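From: Abhishek Garg
To: skondilance-dev
Subject: Re: [skondilance-dev] marker cube pose flips on glossy fixtures

Replying to the list as well, as two other people asked off-list.

> We run the Skondilance tracker on head camera recordings and get one
> gripper pose per cube per frame. On wood and cardboard it is fine.
> In the bathroom recordings the left cube flips by a large angle for
> a frame or two and then comes back. Raising the reprojection
> threshold makes it rarer but the track gets noisy. Is this the
> smoother, or is it something earlier? We are on the Fakstead branch
> with default settings, exposure fixed at 1/125.

It is earlier. The smoother only sees what the solver gives it, and it has no way to reject a flip that lasts longer than its window.

With one face of the cube in view you are solving a planar pose problem. There are two solutions, and at a shallow angle their reprojection errors are close enough that pixel noise picks the winner. With two faces in view the ambiguity goes away, provided both faces go into the same solve. The Fakstead branch solves each face on its own and keeps the one with the lower error, so a second face gains you very little. I changed that on main in April and did not backport it.

The glossy surfaces matter for a different reason. A reflection of the cube in white ceramic can decode as a valid marker if enough of the pattern survives. A plain mirror image has the wrong handedness and the dictionary check should throw it out, but our dictionary has a few codes that are too close to the mirror of another code. Alexiou found this when going through the ID table. The list is in the tracker docs.

What I would do, in this order:

1. Move to main, or cherry-pick the joint solve. Set cube_solve to joint. Check that your cube geometry file has the measured edge length in it and not the nominal one. An error there looks like a slow drift in depth and people tend to blame the intrinsics.

2. Replay one of the bad recordings with the overlay on and step through the flips. Pick a stretch like the one below, with the blue cloth on the closed lid and two faces of the left cube towards the camera. If the joint solve still flips on those frames, the fault is in the detections and the smoother settings will not help.
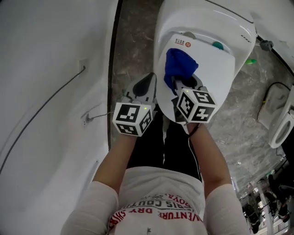

3. Turn on the ID mask. Only the IDs printed on your two cubes should be allowed through. The default accepts the full dictionary of 1000, which made sense when Zaner was still using it for floor markers.

4. Put the reprojection threshold back to its default. If you keep it high, false detections get into the joint solve and drag the good face with them.

5. Set the smoother window to 30 frames and re-export. Anything longer rounds off the contact phase, where the fingers slow down and press, and policies trained on it then hover above the surface.

If it still flips after step 3, send me 3000 frames with the raw detections file, not the smoothed track. I can run it on Saturday.

There is also an open question about using the previous pose as a prior in the solver. I have a patch, but it hides flips at the start of a recording by locking on to the wrong solution and staying there. I would rather not merge it until there is a proper reset.

Abhishek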